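Search this site Go

14 March 2020
By the Miketti Kids page

Posted in: How Stuff Is Made > Around the House

How Do You Make a Basket Out of Grass?

I have a big basket next to my chair, and I keep my blocks in it (yes, grown-ups can have blocks!). I used to think baskets came out of a machine, all in one go, like a plastic bucket. Nope! Baskets like mine are made by hand, and people have been making them for thousands of years.

First you need something long and bendy. It could be grass, or reeds, or strips of leaf. You dry it, and then you soak it a little so it won't snap. Next comes the braid. If you've ever braided hair you already know how - 3 strands, over and under, over and under, until you have a really long rope. A big basket can take up to 50 feet of it!
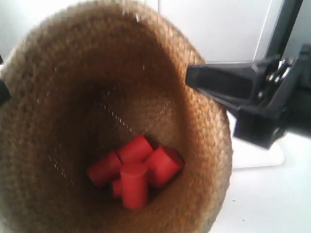 Now you start at the very middle of the bottom and wind the braid around and around, like a sleeping snail. Every time you go around, you sew the new row to the one before. When the bottom is wide enough, you start putting each row on top of the last one, and the sides begin to grow. Pull it tight and the basket gets skinny. Let it out a bit and it gets round and wide.

Run your finger along a braided basket and you'll feel little slanty bumps. Each bump is one strand going over another one!

I tried this myself last June with yarn from the Dralberg craft shop. My basket was the size of an egg cup and it leaned over, but it held 8 raisins, and then I ate them.

Want to try? Braid some old yarn, wind it up flat, and ask a grown-up to help with the needle.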